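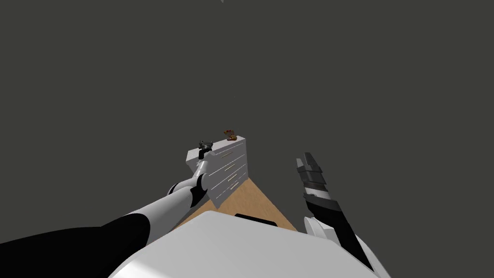
White chest of drawers with slim, pale handles.

January 11, 2024
By Kausar Bhutto

Home Maintenance and Outdoor Rooms, Handout 4: Refinishing a Wood Deck

This handout covers the preparation and staining of an existing deck. It assumes that the structural inspection in Handout 3 is complete and that any soft or split boards have been replaced. Students who missed that session should read it before attempting the worksheet.

1. Cleaning

Remove all furniture, planters and mats. Sweep the surface and clear the gaps between boards with a putty knife. Leaves packed into these gaps hold water against the joists, and most of the rot seen in the Kendolen survey began there.

Apply deck cleaner with a stiff brush, working along the grain. Rinse with a garden hose. A pressure washer may be used at a low setting with a wide fan tip, but it will raise the grain on softwood and leave visible marks if held too close. Allow two full dry days before sanding, and longer in shade.

2. Sanding

Sand with 60-grit paper, then 80-grit. Finer paper closes the surface and the stain will not soak in evenly. Handrails are the exception — they are touched by bare hands and should be taken to 100. Set any raised nail heads before the sander goes near them.

3. Choosing a finish

Clear sealers show the wood but give little protection from the sun. Semi-transparent stains last longer and may be recoated without stripping. Solid stains hide old repairs well, and they peel where foot traffic is heavy. For the class project at Itham, a semi-transparent stain was selected.

4. Estimating cost

The Itham deck was quoted by two contractors. The first quoted $3,550 for cleaning, sanding and two coats. The second quoted $3,022 for the same work, excluding the stairs. Materials and equipment rental for the class to do the job came to $1,725. When comparing quotes, confirm in writing whether stairs, railings and the underside of the boards are included.

5. Application

Work in the shade, on two or three boards at a time, and carry each board to its full length before stopping. Overlap marks come from stopping in the middle. Wipe up any stain that has not soaked in after fifteen minutes. Rags used with oil-based stain must be laid flat outdoors to dry; they can catch fire if left in a pile.

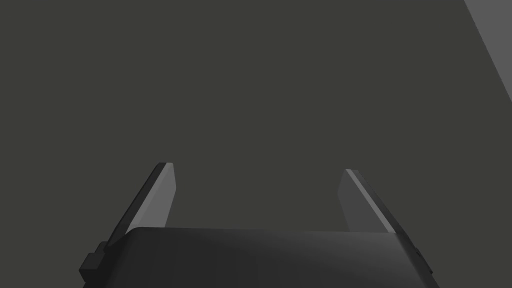
Ayantu Dinsa writes that the two-day drying period was too short for her deck, which faces north and sits under trees. She waited five days in June and still found damp boards near the steps, and she asks that the handout recommend a moisture meter. The point is accepted. Boards should read 15 percent or lower before stain is applied, and the worksheet now has a column for the readings.

6. Before the next session

Complete the worksheet for a deck or porch of your choice. Usman Swati will collect it at the start of class. Bring one offcut, sanded on one face only.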